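Undbridge Shared Workshop
Desktop Dismantling Arm: progress report to the Padetti Fund
31 May 2018
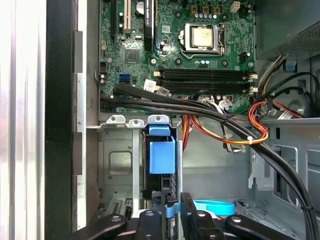
Work this period moved from loose boards on the bench to complete desktop cases. The arm now works from above with the side panel off and the case lying flat. The wrist camera gives a usable view of the processor socket and the memory slots. Cabling is the main difficulty. Power-supply wires and black data cables lie across the lower part of the board, and the planner still treats them as solid objects, so it refuses approaches that a person would make without thinking.

Hardware

The Sydorenko controller was fitted and has been reliable apart from 2 resets, both traced to a poor earth connection. The gripper fingers were shortened by 5 mm to clear the drive cage. The finger screws work free with use and will be refitted with thread lock.

Software

Slot detection is adequate under the bench lamp and poor in daylight. The labelled set stands at some 3000 stills, all from the wrist camera. Opening the processor retention lever is not yet attempted under automatic control.

Spending

The Zindau force sensor was 99 pounds over the estimate. The difference was met from the tooling line and no further money is requested.

Next period

Cable handling comes first, then release of the memory latches. Drive removal is put back to October. A blind will be fitted to the window beside the bench.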